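Workshop Tips: Collecting Hand-Held Gripper Demonstrations

Posted August 4, 2023 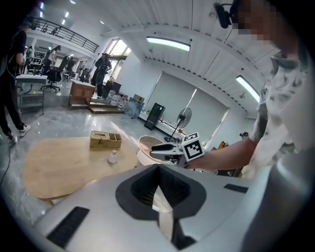 How many demonstrations of one task do you need before training is worth trying?

For a simple pick and place with one object, start with some 365 good ones and train on those. If the policy reaches for the right place but fumbles the grasp, record more grasps from different sides before you add new objects. Our full tabletop set at Sterkuvden reached 2,596 episodes, and the first useful model came well before that.

The tips below are for people recording with hand-held grippers in a shared room. They come from our notes on the Mussa set, which covers small household items on side tables.

Before you start

Wipe the lens with a dry microfiber cloth. Fingerprints near the middle of a wide lens are easy to miss on a small preview and show up in every episode afterward.

Check the marker faces for scuffs and lifted corners. Reprint a damaged one on matte paper. Glossy paper picks up glare from windows and the tracker loses it.

Pull the blinds to one position and leave them there for the whole batch. Write the position in the log. If you want varied light, change it between batches.

Tape down cables where people walk. Gaffer tape comes up clean from most floors, but try a corner first.

Setting out the objects

Use things with different shapes and finishes. Clear glass and shiny lids are harder for the model than woven or matte items, so give them extra episodes.

Move every object between episodes, even if only by a hand's width. We used to reset to the same spot to save time and had to throw out most of April's recordings.

A round table is handy because you can approach it from any side. Change where you stand every 10 episodes.

If a glass bottle slides on a smooth top, put a small dot of museum putty under it. Take the putty off for lifting tasks, or the model learns to tug.

While recording

Move at about half your normal speed. Pause briefly before closing the jaws and again after opening them.

Keep your free hand out of view unless the task needs two hands.

If you drop something, finish the episode and mark it as failed. Do not pick the item up and carry on in the same recording. Failed episodes go in their own folder, and we have used them since for the Trollard recovery tests.

Stop after 19 minutes and rest your wrist. Tired hands drift, and the tilt of the gripper changes without you noticing.

Labels and storage

Name files by task, table and batch. Leave the operator's name out of the file name and keep it in the log.

Write the task as a short instruction, such as "put the bottle in the basket." Use the same words every time. We had "jar," "bottle" and "container" for one item and spent two afternoons fixing it in Bidus, our labeling tool.

Copy the cards before lunch and again at the end of the day. Do not wipe a card until a second person has opened a few files from the copy.

Cleaning the jaws

Warm water and a drop of dish soap on a cloth is enough for the pads. Skip alcohol on soft rubber, as it dries the surface and the grip gets worse. Let the pads air dry before you put the gripper back in its case.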